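Clearing and wiping down a white work table

Posted by Karthik Sheikh, Oct 4, 2018

Quick one. Did this before lunch, writing it up before I forget. Big pale work surface, monitor at the back, cables everywhere. Takes 16 minutes if you don't stop to read old mail.

What you need
2 microfiber cloths, a bowl of warm water, drop of dish soap. Cable ties. A box for stuff that lives somewhere else. I use Herico cloths but an old T-shirt is fine.

Step 1. Look behind the monitor first
Everybody starts at the front, then runs out of steam. Go around back. Power adapters, coiled cables, the thing you lost in December. Pull the adapter out where you can see it, trace each cable to its end. Don't unplug anything yet.

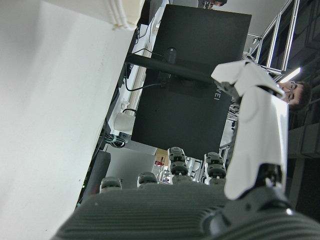

Step 2. Cups and small stuff off
One cup at a time, by the rim or the side, upright, until it's over the sink. Dregs on a white board are a pain. Same for anything with a lid that doesnt quite close. Cloth and rumpled fabric goes on a chair - not the floor, you'll step on it.
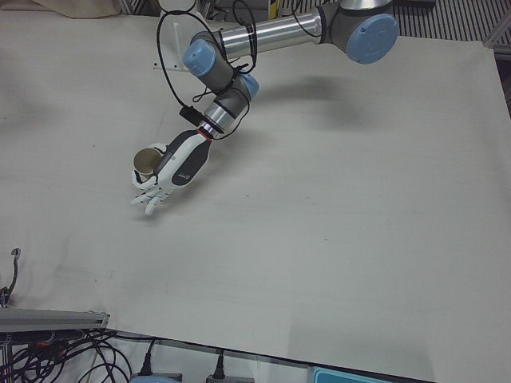 Once the middle is clear, wipe. Long strokes, back to front, damp not dripping. Leave it 5 minutes, then the second cloth, dry. Faint specks that stay put are probably scuffs. Baking soda paste on a fingertip, small circles, rinse. Try a corner first. Some coatings go dull and then your stuck with a shiny board and one matte patch.

Step 3. The gap
The strip between the table and the back of the screen. Mugs end up there. So do tissues. Mugs to the kitchen, crumpled paper in the trash, then look at the cables. One tie per bundle, snug but you should still get a finger under it. Colored ties are easier to find later, teal or orange, whatever.
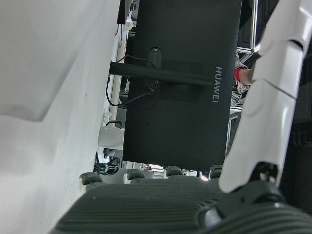

Leave some slack on the monitor cable so the screen can still turn. Too tight and it tugs on the port every time you move it. Dust the back of the screen with a dry cloth only, no spray near the ports.

Step 4. Put back less
Only what you use daily. Rest stays in the box for a week, then decide.

More later on getting marker off, Korka asked.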